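Osley Courtside Bucket Hat: A Review From Row 22

I bought the Osley bucket hat in February, when my team had lost 4 straight and I felt the problem might be my headwear.
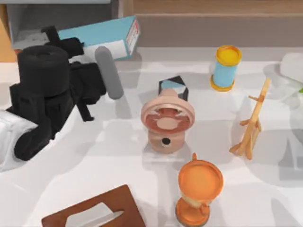
The old beanie went in a drawer and the Osley has been to every home game since. It's a reversible cotton bucket, team green on one side and a pattern of tiny basketballs on the other. The green side is handsome. The basketball side makes me look like a toddler's bedroom, so I save it for blowouts.

Fit is generous. I have a large head (my friend Manju Kaushik says "municipal") and the L/XL sits above my ears with room to spare. The brim is stiff enough to hold its shape in a coat pocket but short enough that the guy behind me has stopped sighing.

Complaints? The stitched logo itches on the reversed side, right in the middle of the forehead. The care tag says hand wash only, which is a lot to ask of something that lives near nachos. And shipping took 22 days — long enough for us to trade the point guard whose number I'd had embroidered on the back. That cost extra and they don't do refunds on custom work. I asked twice.

Kivton makes a similar one for less, but the brim flops over your eyes. Some seasons that's a selling point.

Four stars. We're still losing.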